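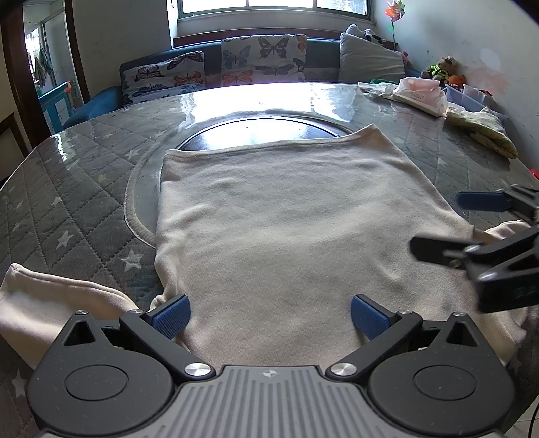 IRNISVILLE FLOOD RELIEF LIAISON GROUP
Minutes of the January meeting

Held Wednesday, Plekwood Hall, upper room

Present: Gladys Echeverri (chair), Shiuli Akanda, Erick Mfinanga, Mei Lindqvist
Apologies: Booker Hutchins
Minutes: Shiuli Akanda

1. Minutes of the previous meeting
Agreed with one correction. Item 4 should read "Lastberg pumping station", not "Lastberg substation". Matters arising were taken under the items below.

2. River levels and warnings
EM reported that the gauge at Lastberg bridge has been read by hand since the sensor failed on the night of the flood. Readings are entered on the shared sheet morning and evening. The level is now back within the normal winter range, but the ground upstream is saturated and further heavy rain would reach the lower streets faster than it did the first time. The warning threshold stays at the lower setting until the sensor is replaced.

The siren at the Plekwood end was not heard in the lanes behind the mill. EM has walked the route with the installer. The fault is in the second horn and the part is on order.
Action: EM to confirm the fitting date and issue the revised threshold to all street contacts.

3. Displaced households
92 households were registered at the rest centre. Of these, 11 remain in temporary rooms and the others have gone home or made their own arrangements. The register and the housing office list do not fully agree, mainly where one address was entered under two surnames. SA to reconcile. Until this is done, neither list should be used for grant payments.

Two of the remaining households need ground-floor rooms with level access. The housing office has been told in writing and has not replied.
Action: SA to reconcile the lists and chase the housing office.

4. Drinking water
Bottled water was given out from the Nakamura Road car park until the mains notice was lifted. Over 2000 litres were issued. Unopened stock is held in the lock-up and will be kept for the rest of the winter. Properties on private wells are not covered by the lifting of the notice and must still boil water until they have a clear test result.

It was noted that the printed leaflet gives only the mains advice. A separate sheet for well users is needed, in large type, with the laboratory drop-off times.
Action: GE to draft the well sheet and pass it to EM for checking.

5. Drying equipment
Dehumidifiers are lent for a fixed period and then moved to the next address on the list. Several were returned early with the walls still above the target moisture reading. The present form asks for the date of return but not for a reading.

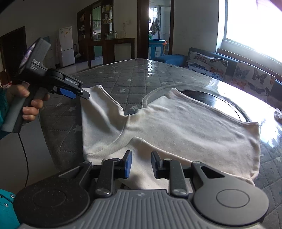 Mei Lindqvist asked whether the loan period could be tied to the meter reading instead of the calendar, as a house with solid walls will dry far more slowly than one with timber partitions. GE agreed in principle but pointed out that the waiting list would lengthen unless more machines were found. EM suggested a short visit with the meter at the end of each loan, with an extension given only where the reading is above target. Agreed for a trial period, to be looked at again at the next meeting.
Action: ML to amend the loan form. EM to arrange meter visits.

6. Road access
The lower road is open to light vehicles only. The culvert has been cleared but the verge on the river side has slipped and is coned off. Emergency vehicles are to use the top road in both directions. BH had sent a note asking that the diversion signs be moved further back - drivers are reaching the cones before they see them. Agreed.
Action: BH to contact the highways depot.

7. Any other business
The spare key for the sandbag store has not been returned. Holders to check and report to GE.

8. Next meeting
Same room, 7 pm. Date to be circulated by SA.

Recent items
Boil water advice for private wells
Lower road: current restrictions
How to borrow a dehumidifier
Street contacts list (revised)
Minutes archive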